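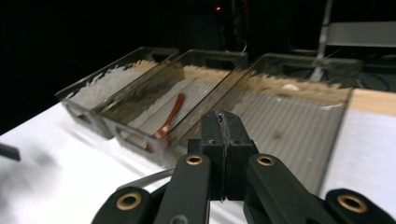
Home | Modules | Timetable | Notes | Contact
Print this page | E-mail this page

Handling Lab, notes for week 4: choosing fingertips

Last week we let everyone have a go with the hand-held gripper, and most of you came away thinking the fingers don't matter much. I'd like to change your minds! This week's job is sorting cutlery into plastic trays, and a small spoon is a nasty little thing to pick up. The handle is thin, the bowl is rounded, and if it's lying on a ribbed floor the pads can catch a ridge before they get anywhere near it.

We have 3 sets of tips to compare - the flat black pads, the Brustero soft ones and the narrow pair Melati Tarigan cut for her project (ask her nicely before you borrow those). Do 16 picks with each set, and turn the spoon a bit between goes so you aren't just practising one angle.

Things I'd like in your log:

- which end you went for, handle or bowl
- whether the tips touched the tray wall on the way in
- what the wrist camera could see just before you closed

That last one trips people up. Tinted, see-through trays are hard on cameras. You get ridges showing through the walls and bright streaks where the lights catch, and Darcy Lapointe spent a whole afternoon in December chasing a "spoon" that was a reflection. Look at your own footage before you blame the controller.

Close the pads fully before you start and check that they meet in a straight line. If they don't, the linkage wants adjusting, so bring it to me or to Lise Hiebert and we'll sort it out.

The Adley arm comes out next week with the same trays and the same spoon. Keep your logs - you'll be setting your numbers against the arm's, and I have my own guess about who wins at the bowl end.

Reading: MacLeod handout, section 4.

Back to top | Print this page | E-mail this page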